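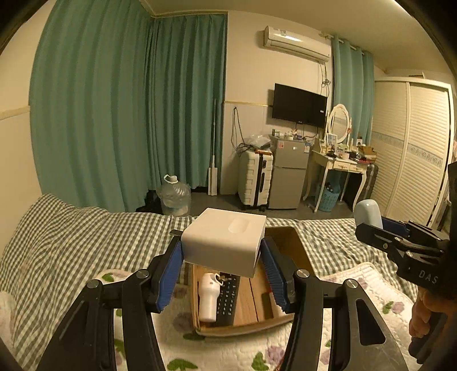

Minutes recorded by Wiremu Gilchrist
Feb 29, 2024

Tapsell Packing Services - Staff and Automation Meeting

1. Packing work
The minutes of the previous meeting were approved. Members reviewed the box task, in which small household items are handled with paired grippers. Staff reported sore wrists after long sessions. It was agreed that operators will change places every 2 hours.

2. Changes to duties
Rasex will take over sorting on line 3 in May. No positions will be cut. Packers who move to gripper work keep their present grade - the union asked that this be put in writing. Gevex will provide training.
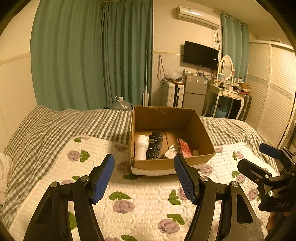
3. Actions
Management to issue the letter on grades. W. Gilchrist to circulate the new rota before training begins.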